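October, late, kitchen table

Long day and I'm too wound up to sleep, so I'm writing it down while the tea cools. I spent most of it with the Bralel household set, which is what we've ended up calling the pile of simulated home chores we keep throwing at the two-armed robot. Doors, drawers, cabinets, beds, all of it in rendered rooms with the loudest color schemes I've ever seen. I love them. After a week in there my own apartment looks like it's been through the wash too many times.

What got me started this morning was my sister's question on the phone. She wanted to know when she can have one that puts the towels away. I gave her my usual mumble about it being complicated, and then I thought about it all through breakfast and all the way in on the bus, and I'm still thinking about it now. Putting towels away is opening a door, walking through it, opening a cabinet, setting something on a shelf and closing up again. I do it with a stack under my chin and my mind on dinner. Take it apart, though, and every piece of it is its own small mountain.

So here is where I think things stand, chore by chore, for the me who reads this next year and laughs.

Bedroom doors

I'd have put these down as hopeless back in the spring. A door moves on an arc, and the hand has to go along with that arc while the rest of the body gets itself out of the way, and if you pull in a straight line you're fighting the hinge the whole time. People do it with a lazy wrist and half a step back. I stood in my own hallway tonight opening and shutting the closet for a good five minutes just to feel what my feet were doing (they do a lot!). The thing I keep coming back to is how small the handle is compared with everything else. All that arm, all that robot, and it comes down to a grip on a little piece of silver.

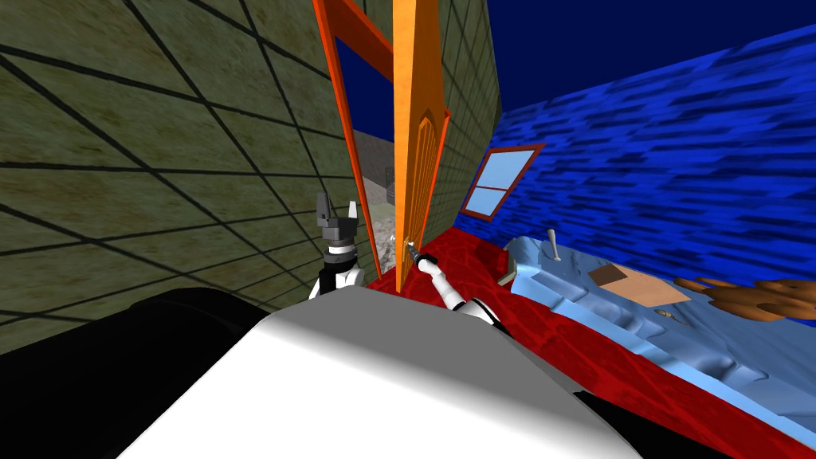
Cabinets and knobs

Worse than doors, in my opinion, and I argued this at lunch until my soup was cold. A handle gives you something to wrap around. A round knob gives you a bump. You have to come at it straight, close on it without shoving it out from between your fingers, and then pull without tipping. Cabinet fronts also sit right next to other cabinet fronts, so there is always an edge nearby waiting to be bumped into. And if you're already carrying something, well, now you need the other hand, or you need to put the thing down, and where? I do the elbow trick at home. I don't think anyone has taught a machine the elbow trick.

I ran the cabinet jobs in a batch of 23 after lunch and wrote the results in the green notebook. 18 I'd call good. 4 I'd call bad but interesting, meaning I could tell what went wrong from the log. The last one I'm not calling anything until I've looked at it again with fresh eyes. For a simulator, on a good day, with me picking the starting spots, I'm thrilled. I also know what those conditions are worth. Nothing in there is sticky. No cabinet in there has been painted shut by a landlord.

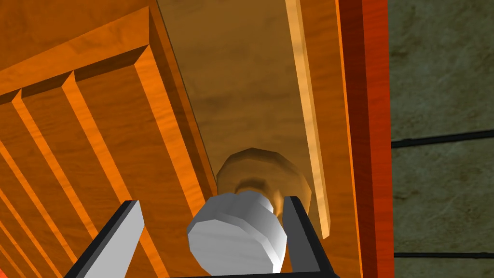
Fingertips and cabinet knob, up close in the simulator.

I like looking at the close ones. When you're down at the level of the fingers you stop thinking "robot opens cabinet" and start thinking about an inch of space this way or that. The knob isn't even properly round when you get near it, it's all little flat faces, and I wonder how much that matters once you're gripping a real one that somebody turned on a lathe. My guess is some, but less than friction does. I've put it on the list for Pruvum, where we do the contact tuning.

Things I want to try next: the same cabinets with starting spots I don't choose. Lower handles. A bed with stuff on it that needs clearing, since bedding folds and shifts and I want to see how bad it gets. The Milline arm, if it's free, for a real drawer with a real load of junk in it.

Total runs logged since we started is 1030 as of tonight. Almost half of those I barely remember. The first ones were terrible, and I was so happy with them!

What do I tell my sister? I think I'd say that a machine can do a piece of it, in a tidy room, when someone like me has set things up. The whole chore, in her house, with her cat and her overstuffed linen closet, no, not yet. But I'd have said no to the pieces too, and not very long ago. She'll say that doesn't get her towels folded. Fair enough.

Tea's cold. Must remember to charge the laptop and bring the green notebook back, I left it by the Tannous bench again.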